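Zornau cabinet

The Zornau cabinet is a type of household cupboard made in and near the small town of Zornau. It is a tall piece of furniture, used first for linen and later for clothes, dishes and papers. Furniture of this type was made from the middle of the eighteenth century, and a small number of workshops continue to make it today. The name is used by dealers and collectors. In the town itself the people say only "the press", which is an old word for a linen cupboard.

Name

The name "Zornau cabinet" appeared first in the sale lists of the Kidberg auction house. Before this, the same furniture was sold under the name of "country press" or "farmer's cupboard", together with pieces from other valleys. The writer Nivaldo Prado, in his book on the furniture of the region, proposed to keep the name only for pieces which were made in the town and in the village of Ustimdale, 5 kilometers up the river. Other authors use the name in a wider sense, for every cupboard with the same method of construction. This article follows the wider use.

History

Zornau lies at an altitude of 380 meters, at the place where the river becomes wide enough for floating logs. The town had sawmills very early, and the makers of furniture settled close to them. The oldest guild book which is preserved names 49 masters. Not all of them made cupboards. Some made only chairs or coffins, and several were at the same time farmers and worked with wood in the winter months only.

The cupboard was an important part of the dowry. It was ordered after the engagement and was brought to the new house on an open wagon, usually in March, before the work in the fields began. For this reason the older pieces can be taken apart. The crown, the two sides, the doors, the back and the base are held together by wooden wedges, and two persons who know the work can put the cupboard together without any tool except a mallet.

After the railway came to the valley, the workshops began to sell to the cities. The cupboards became lower, because the rooms in city apartments were lower than the halls of the farmhouses, and the wedges were replaced with screws. The largest workshop of this time was Sisay, which had its own drying house and printed a catalog every second year. Its order books give a total of 1,365 cupboards, but it is not clear if the repairs are included in this number.

Construction

The body of the cupboard is built as frame and panel. The panels are not glued into the frame. They sit in a groove and can move a little when the air becomes dry or damp, and so they do not crack.

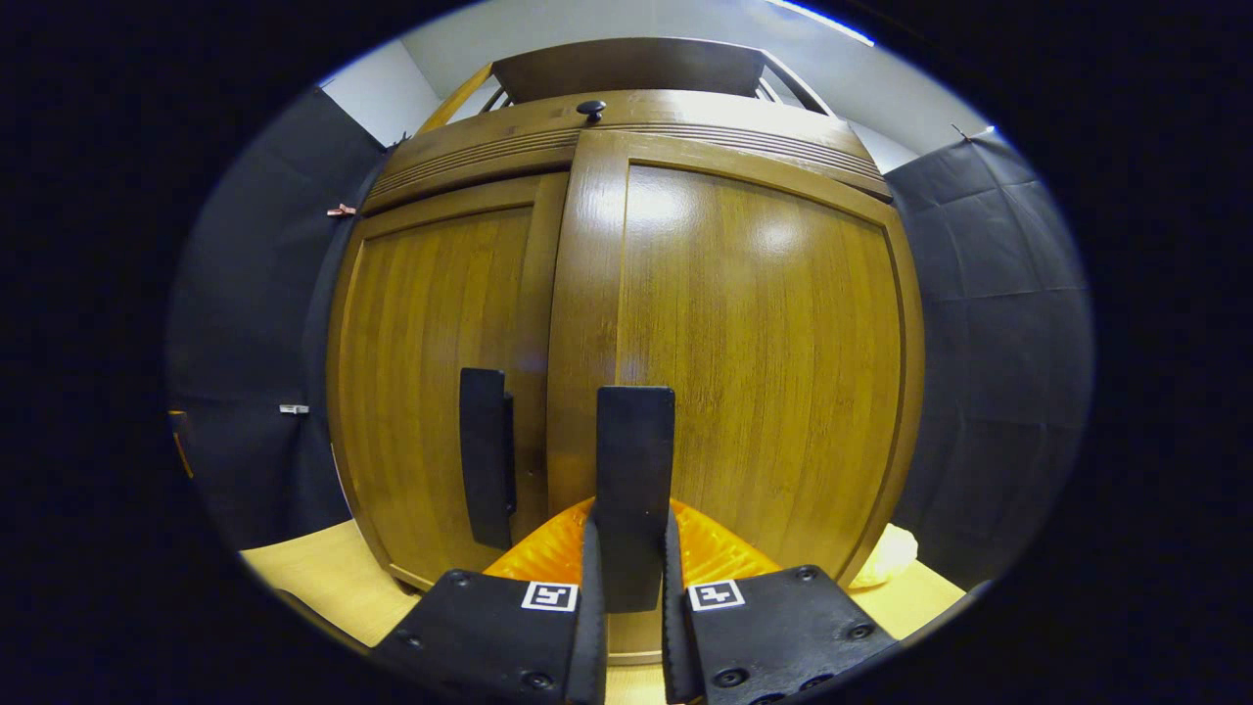
The doors of a Zornau cabinet are the part by which the work of a master was judged, and the guild examined them separately from the body. Each door has a frame of two upright pieces and two or three cross pieces, joined with mortise and tenon and secured with pegs. The choice of the boards was also a matter of the examination. The grain must run upright in the panel, as on the honey-brown cabinet in the illustration, where the vertical grain can be followed well under the glossy finish. A panel with the grain lying across was accepted only in the base, behind the drawers. The panel itself could be flat, recessed or raised, and the raised panel was the most expensive, because the slope on its four sides was cut by hand with a special plane.

The crown is made separately. On the older pieces it is a straight molding of great depth. Carved flowers are found only on the pieces from Ustimdale, while the masters of the town preferred simple grooves and steps.

Inside there are usually four shelves on the left and a high space for hanging on the right. A small drawer with a lock was placed behind the left door for money and letters.

Wood and finish

Pine and larch were used for the backs and the shelves. For the doors the masters took cherry, pear or ash, depending on what the customer could pay. The first finish was linseed oil with beeswax, which had to be repeated every year. Shellac came into use with the railway, and many old pieces were treated with it later. The question whether such a layer should be removed is disputed. The restorer Jeferson Leite recommends to leave it in place if it is not damaged, as it belongs to the history of the piece. Prado has the opposite opinion and regards only the waxed surface as correct.

Use today

Many cupboards are still standing in the houses for which they were made. Others were sold in the years when central heating was installed, because the dry air opened the joints and the owners did not want to pay for the repair. Prices at auctions depend mostly on the doors and on the lock. Pieces with a painted date are valued higher, although the date was often added by a later owner, for example at a wedding in the next generation.

The workshops which exist now make the cupboard to order, in the old form or with a changed interior. A version with shelves on both sides is sold for books.

See also

Linen press
Frame and panel construction
Dowry furniture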